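Ganville Tenant Services
31/05/2011 – Posted by Jonalyn Mangubat

1. Ganville Tenant Services is posting this thread to explain the new rules on water use and billing in the Prilumar and Jornstead buildings. Please read to the end before calling the office.

2. Until now, water has been included in the rent at both buildings. Beginning in October, each apartment will have its own meter and will receive its own water bill. Rents will be lowered on the same date. The new rent figure is in the letter mailed to each household.

3. The change covers 428 apartments. Commercial units on the ground floor of Jornstead already have meters and are not affected.

4. Each apartment will receive a basic allowance of 400 cubic feet of water per month at the lower rate. Water used above that amount is charged at the standard rate printed on the back of the bill.

5. Households with more than 4 people on the lease may apply for a larger allowance. The form is available at the front desk of either building. A copy of the current lease must be attached. Forms without the lease will be returned.

6. Meter installation is being carried out by Nishimura. Their crews will carry a work order with the building name and apartment number on it. Residents should ask to see it before opening the door.

7. Installation takes 60 minutes in most apartments. Water will be off during that time. An adult must be present. If the date on your notice does not work for you, call the office to choose another one.

8. Please clear the space under the kitchen sink and in front of the bathroom access panel. Crews are not allowed to move furniture or personal items.

9. Several residents have asked about small washing appliances. Compact portable models are allowed under the current lease. They may not be left running when the apartment is empty, and they must drain into a sink or tub.
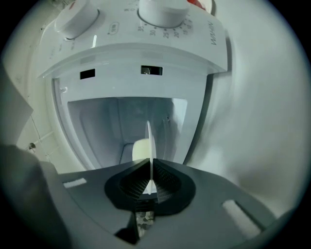 10. Laundry rooms. The shared laundry rooms will stay open with the same hours and prices. Water used there is paid by Ganville and will not appear on any household bill.

11. Leaks. A dripping faucet or a running toilet should be reported as soon as it is noticed. If a leak was reported and the repair was late, the extra water will be taken off the bill. If it was not reported, the household is responsible for the charge.

12. Shutoff valves. Residents may use the valve under the sink in an emergency. The main valve in the hallway closet may be used by building staff only.

13. Correction to the letter mailed to Prilumar households: the second page lists the wrong extension for the billing desk. The number on the first page is correct.

14. A question received this morning: will roommates be billed separately? No. One bill is issued per apartment, in the name of the first person on the lease. How the amount is shared is up to the household.

15. Bills may be paid by check, by money order, or at the rent window – cash is accepted at the rent window only. The water bill and the rent may not be combined in one check.

16. Printed copies of these rules are posted by the mailboxes in both lobbies. Large-print copies can be requested from the front desk.

Last updated: rent window information added to post 15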